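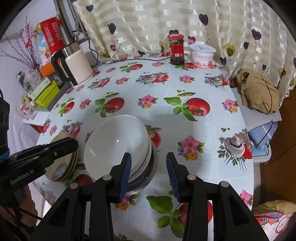 Last edited January 19, 2025

White film on dishes comes back between softener regenerations

Posted by Theophilus Nutsugah in Water Treatment

I have a Jesico single-tank softener, metered, installed in July by the previous owner of the house. The test strip reads 17 grains per gallon at the outside spigot, which bypasses the softener. The head is programmed to regenerate every 800 gallons.

For the first part of each cycle the dishes come out of the dishwasher clean. Toward the end of the cycle there is a chalky film on everything, worst on glasses and on the inside of bowls. A vinegar wipe takes it off. After the softener regenerates, the film stops appearing, and then it returns at the same point in the next cycle.

Dishwasher is a Mevuvetti, detergent is Neremance powder, no rinse aid. Household of 4. Salt tank is half full and I have not seen a salt bridge. I have changed detergent once with no difference. Is the resin worn out, or is this a setting?

Akosua Lamptey

The timing points to the softener. If the detergent were at fault, the film would show up on every load.

A softener has a fixed amount of exchange capacity per regeneration, and how much of it you get back depends on the salt dose. The capacity printed on the label assumes a heavy dose. Installers often set a lighter dose to save salt, and the usable capacity drops with it. If the gallon setting was worked out from the label number, the resin runs out before the meter calls for a regeneration, and you get raw water until it does.

Do this before you buy anything.

Test the softened water at a cold tap in the house the day after a regeneration. It should read zero or very close to it. Test again at the same tap when the counter is halfway down, and once more near the end. Write the meter reading next to each result.

If the first reading is already high, check that the bypass valve is fully in the service position. A partly open bypass mixes raw water in all the time. A worn seal inside the valve does the same thing.

If the first reading is good and the last one is high, you are running past capacity. Find the point where hardness starts to come through and set the regeneration volume below it, with a reserve large enough to cover a day of normal use. Without a reserve, a head set for delayed regeneration will reach zero in the morning and wait until night.
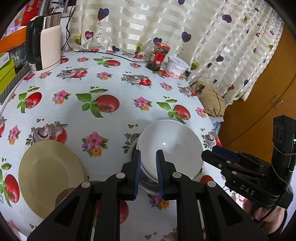
Iron also uses up capacity, and the strips do not count it. If your well or supply has any, get it tested separately and add 4 grains to the hardness number for each part per million. Enter the corrected number in the head. If the head only takes gallons, divide the usable grains by the corrected hardness and enter the result.

The resin itself may be fine. Chlorine shortens its life, and iron coats it, but a unit that gives zero hardness right after regeneration still has working resin. How much of it is working is what the three readings will show you.

Check the brine side as well. Push a broom handle down through the salt to the bottom of the tank. A bridge is a hard crust with a hollow under it, and it cannot be seen from the top. Then look at the water level in the tank before and after a manual regeneration. If the level does not drop, the injector or its screen is plugged, and the resin is getting little or no brine.

One note on detergent: in soft water you need less of it. Too much powder in soft water can etch glass, and etching does not wipe off with vinegar. Yours does wipe off, so it is mineral.

Dankwa

just use rinse aid. had the same thing and it went away, never touched the softener

Theophilus Nutsugah

Update. Zero the day after, zero at the midpoint, 3 grains near the end with some gallons still on the counter. No bridge, and the brine level drops normally. I have lowered the gallon setting and will test again at the end of the next cycle. Iron test kit is ordered.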